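Hunting lease

A hunting lease is an agreement by which the owner of rural land grants another party the right to hunt over it for a fixed period in return for rent. The right granted is narrower than a farm tenancy. The lessee may enter the land, hunt the species named in the agreement and remove the carcasses, but gains no share in crops, timber or minerals. Ownership of the land stays with the lessor throughout.

Terminology

In everyday use the terms "lease", "licence" and "permit" overlap. In stricter use a lease gives exclusive hunting rights over a defined area, while a licence gives permission to hunt alongside others. A day permit is a short licence, normally sold for a single date and a single species. The state hunting licence is a separate matter and is required in addition to any private agreement.

Types

Seasonal leases run for one open season and lapse at its end. Annual leases run for a full year and allow the lessee to enter outside the season in order to repair stands, sow feed plots and check boundaries. Multi-year leases are less common and usually contain a rent review. Some agreements are limited to one kind of game, so that deer and waterfowl rights over the same ground may be held by different parties.

A club lease is signed by an association on behalf of its members. The lessor deals with one named officer, and the club divides the ground among its members under its own rules.

Rent

Rent is set either as a sum per acre or as a lump sum for the whole tract. The main factors are acreage, cover, access by road, the presence of water and the record of game taken in past seasons. Small tracts tend to fetch more per acre than large ones. Cabins, where included, are commonly listed in a schedule with their contents.

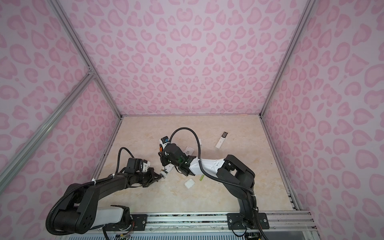

Payment is normally due before the season opens. A deposit may be held against damage to gates, fences and tracks, and is returned after a joint inspection.

Common terms

A written lease generally states the boundaries, the species covered, the largest number of hunters allowed at one time, the rules for guests and the places where vehicles may be driven. It also states who may build or remove stands. Where the document is silent, fixed structures are often treated as part of the land, and portable stands as the property of the lessee. Liability insurance is often required, with the lessor named on the policy.

Subletting is usually barred without written consent. Breach of a safety rule may allow the lessor to end the agreement at once — other breaches normally require notice and time to put the matter right.

Example of practice

The Draveo tract, a wooded holding of 286 acres owned by the Konstantinidis family, is let each year under a club lease. The agreement was drawn up by the land agent Rafail Michailidis and allows no more than 11 hunters on the ground at once. Shooting is barred within 100 yards of the public track to Gutska. The lease year begins in November.

Sale of leased land

Whether a lease binds a buyer depends on local law and on whether the agreement has been recorded. Sale contracts for hunting property therefore list any lease in force, along with prepaid rent and deposits held.

See also

Game management
Right of way
Trespass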